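Flerkness is adding a cooperative mode to Penner, its free browser puzzle game, the two-person studio said on Aug 1, 2020. The update lets up to 8 players share one board and trade pieces while a single clock runs down.

Penner came out in February with 200 levels, all made for one player. The new mode brings 400 more, and the first five can be tried without an account. Scores from the solo levels carry over.

"People were already playing it together over the phone, reading the moves out loud," said designer Tetteh Wumbei. "We wanted them to have the same board in front of them."

Kartini Goh, who writes the code, said the hard part was deciding what happens when someone drops out. For now their pieces go back in the pool and the clock keeps going.

The game stays free and has no ads. Flerkness pays its bills with Gurnlow, a paid card game for phones, and plans to put the co-op mode in that one next.

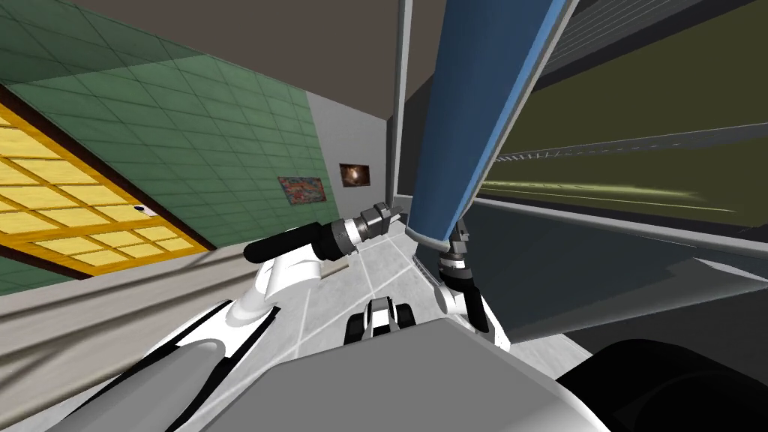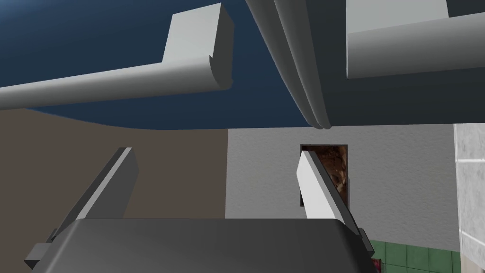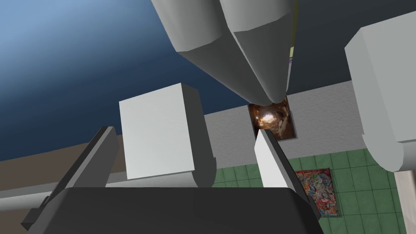 Computer-rendered views, all from one place.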